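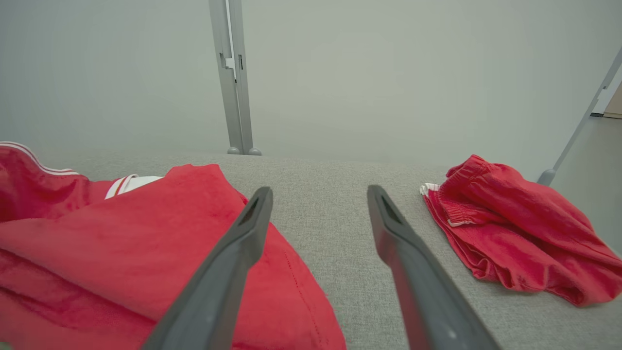

Chapter 2
The Garment at Rest

Laundry has a middle period. The wash is over, the drawer is still a distant hope, and the clothes live on the sofa. In most households this period is spoken of as temporary. In a good many it has outlasted the sofa.

Chapter 1 dealt with washing and drying, both of which are done mainly by appliances and by waiting. Folding is the first part of the work that asks something of the student personally, and enrollment in the course tends to dip around now. Those of you who remain will learn to take a soft, shapeless thing, find out which way up it is, and give it corners.

Our subject for most of the chapter is the sports shirt. The choice may seem odd. A dress shirt has more dignity and a towel has more sense. But the sports shirt turns up everywhere, it is often made of a knit that would prefer to be a puddle, and its decorations (trim on the collar, stripes on the cuff) are useful landmarks when everything else about it has gone missing. We come back to the dress shirt in Chapter 5, once your confidence can take it.

What you should be able to do by the end of the chapter

Find the collar of a crumpled shirt without shaking it like a rug.
Tell front from back, and inside from outside, by seams, labels and trim.
Lay a shirt flat on a surface that is not flat.
Fold a shirt to a given width, and then fold a second one to match it.
Explain to another adult, calmly, why yours is a different way from theirs.

Before the fold

Beginners want to start folding at once. They pick up the nearest edge, bring it to some other edge, and produce a parcel with a sleeve inside it somewhere. The parcel goes on the stack, and the stack leans. Most of what is called bad folding is a failure to look at the shirt first.

Kamonchanok Sriwong, whose workroom manual for the Jitpraphai laundry still gets photocopied by people who should know better, gave new staff 18 shirts in a heap and forbade them to fold any. They were to lay each one out, face down, sleeves straight, and go on to the next. Only when the whole heap had been laid out did they get to make a crease. Her trainees complained about this exercise for years, usually while doing it perfectly.

We use a gentler version. You will need two shirts and a place to put them. The seat of a sofa will do, and we suggest you use it, for the simple reason that you were going to anyway. A table is firmer and kinder to the back. It is also, in our experience, covered in mail.

Exercise 2.1

Drop both shirts on the surface from waist height. Do not arrange them. Move one out of the way and study the other for 20 seconds with your hands behind you. Find the collar, or any part of it. Find one cuff. Decide whether the part of the body facing you is the front, the back, or the inside of either. Write your answers down, then open the shirt and see how you did. 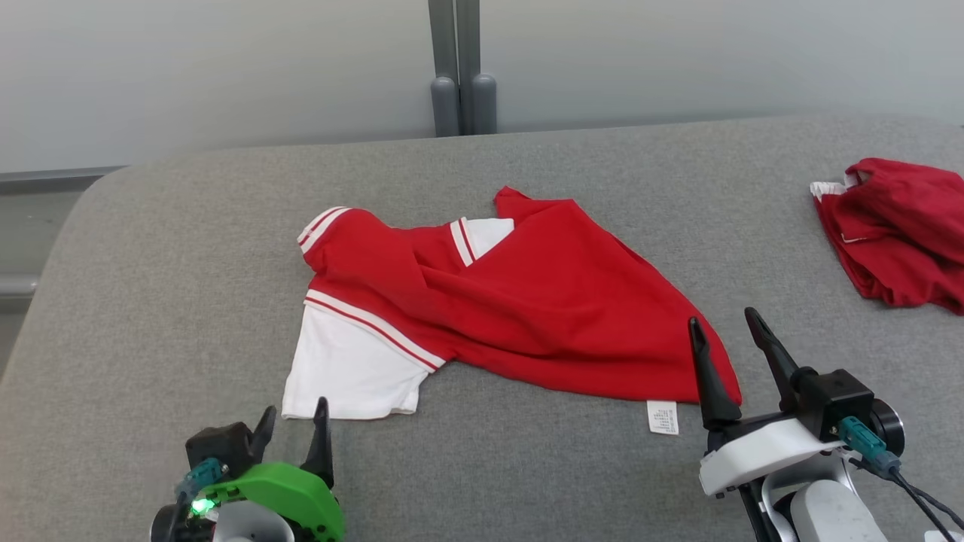
What part of a crumpled shirt should you look for first?
Look for the collar. It keeps its shape better than the body or the sleeves, and once you have it you know where the shoulders are. If it is buried, find a cuff and follow the sleeve up to the shoulder seam, then go along the neckline from there.

A word about labels. Care labels are often sewn into a side seam, low down, and on the inside. A label hanging in plain view is therefore a hint that you may be looking at the wrong side of the cloth. It is only a hint. Hems flip over, and a shirt can be half inside out without telling anyone. Check a seam as well: on the right side the join is smooth, and on the wrong side you can see the raw edges or the stitching that binds them.

Trim is better evidence than most people expect. A band of color around a cuff tells you where the sleeve ends, even when the sleeve has been swallowed up to that point. Different-colored sleeves are a gift. Plain black shirts offer no help whatever and are treated separately in Section 2.6, which you should read in good light.

The surface

Upholstery grips. Slide a shirt across woven fabric and the lower layer stays behind while the upper one travels, and the careful rectangle you had in mind becomes a sort of kite. Lift the shirt clear, lower it hem first, and let the shoulders come down last. Then smooth from the middle outward with a flat hand. Pulling at the corners feels productive and stretches the knit.

Ngọc Đặng, who taught the evening course from which this book grew, estimated that she had folded roughly 3,600 shirts in front of students, and that in every class someone asked whether it might be easier to use hangers. Hangers are covered in Chapter 7.

Section 2.1 begins with the sleeves. Keep your two shirts nearby, and leave the second one crumpled for now.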